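Fineo Oral History Transcripts

Version 4

This collection holds 876 transcribed interview segments with women who served as nurses, couriers and radio operators during the Second World War. The recordings were made on cassette and later typed by hand. Each segment is one plain text file in UTF-8.

Fields: segment number, year of birth, role, language of the interview, text.

The names of living persons are replaced by initials. Place names are kept in the spelling of the speaker, so the same village can appear in several forms. The longest segments have some 2,000 words. Segments under 100 words were joined with the next one.

Known problems: dates given from memory are not corrected. In the courier files, the code names Pelex and Mishra are sometimes mixed up by the typist.

Please cite the collection as "Fineo Transcripts, version 4". 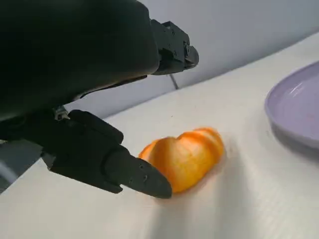 Charalambos Nikolaidis: The courier files still have two segments where the year of birth is in the role field. Can you fix this before the next version?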